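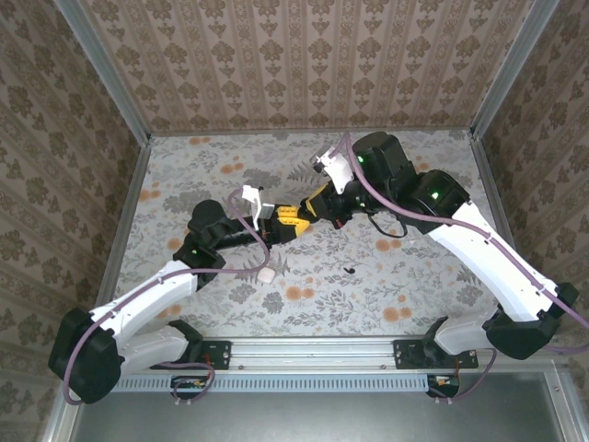 Fig. 4. Damask stripes at the back, brown-and-cream floral on the sides.

4. Pasting and hanging your Cudarmont paper

Okay, walls are primed and you've drawn your plumb line, so now we get to the fun part! I've hung this stuff in my own hallway twice (long story, wrong color the first time), and these are the steps I'd give a friend.

1. Check that every roll has the same batch number. Do it before you cut anything, please.
2. Cut your first strip 4 inches longer than the wall. With a big repeat like a damask, hold the next strip beside it and match the pattern before you cut that one too.
3. Stir one packet of Norðdahl paste into cool water and let it stand for 12 minutes. It'll look lumpy at first - keep stirring.
4. Brush from the middle out to the edges, then fold both ends in, paste to paste, and leave it for five minutes.

Note: Urszula Stępień, who tested this section for me, likes to paste the wall instead. That's fine with the Noster range, but please don't try it with Cudarmont.
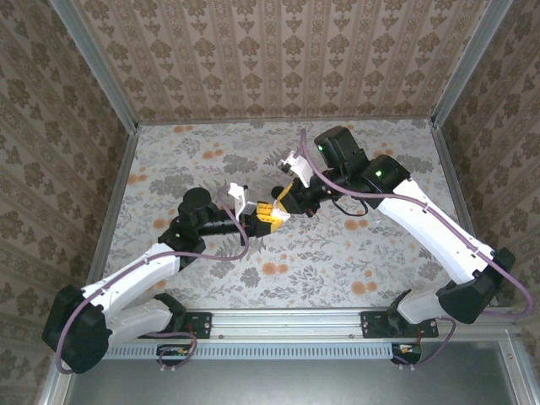 Fig. 5. Small sprigs on a pale ground.

5. Hang the strip from the top, lined up with your plumb line, and smooth downward with a dry brush.
6. Trim top and bottom with a new blade. I go through a lot of blades!

Caution: Turn off the power at the breaker before you cut around a switch or an outlet.

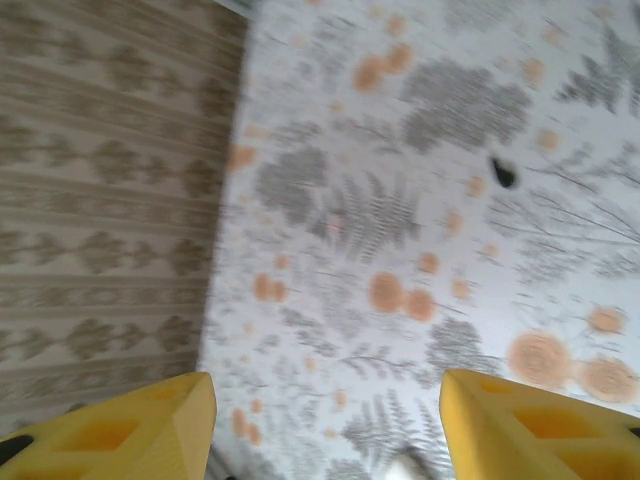

Corners are where I slow way down. Wrap half an inch of paper around the corner, then start the next wall on a fresh plumb line with the edge lapped over it. If you're changing patterns there, look hard at the line where they meet, because two prints side by side like these make it easy to spot. Press the lap down with a seam roller, wipe off any extra paste with a damp sponge, and leave the heating low overnight.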